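Handing things over

We lost the first half hour of club to an argument about the word "hold". Bendik Ekström says an arm is holding something if the thing would fall when you let go. Frøydis Viklund says that by this reasoning a shelf is a gripper. I wrote both on the whiteboard and went to put the kettle on.

For anyone who has missed the earlier posts, I help run the Tuesday robotics club in Altby, where a handful of adults with proper jobs try to get two arms to pass objects to each other. Our challenge for the term is the handover at the Kvam meet in February. One arm picks up, the other takes over, and the thing being passed must not end up on the floor. A toddler can do this. A toddler also has the advantage of wanting the thing.

Hard objects we can more or less manage. Soft ones are another matter. Squeeze a wooden block and it stays a wooden block, but squeeze anything with some give in it and the edge you planned to grab has wandered off somewhere else. Frøydis's answer is to close slowly and stop early. Bendik's answer is to close quickly and hope, which he calls "a compliant strategy" when visitors are in.

The bit that eats all our time is the moment when both sides have it. If the first arm lets go too soon, you're fishing about on the table. Too late, and you have a tug of war between two machines with no sense of embarrassment. We have 118 attempts in the log so far, and under "notes" for a good many of them somebody has written "no". I've asked for fuller notes. Last week I got "no, again".

I've also been told off for naming the arms. They are Gomel (left) and Fuvel (right), and I maintain it's quicker than saying "your left or my left?" every time something needs unplugging.

Next session we're trying a longer pause before the release, and Frøydis wants to go through the wrist settings on Fuvel one at a time. Bring a jumper, the heating is still on its summer timetable. And whoever has the small screwdriver set, I'd like it back please.

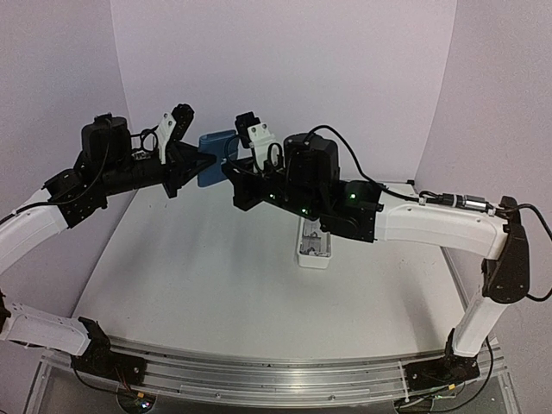
Gomel and Fuvel, both with a grip on the blue one.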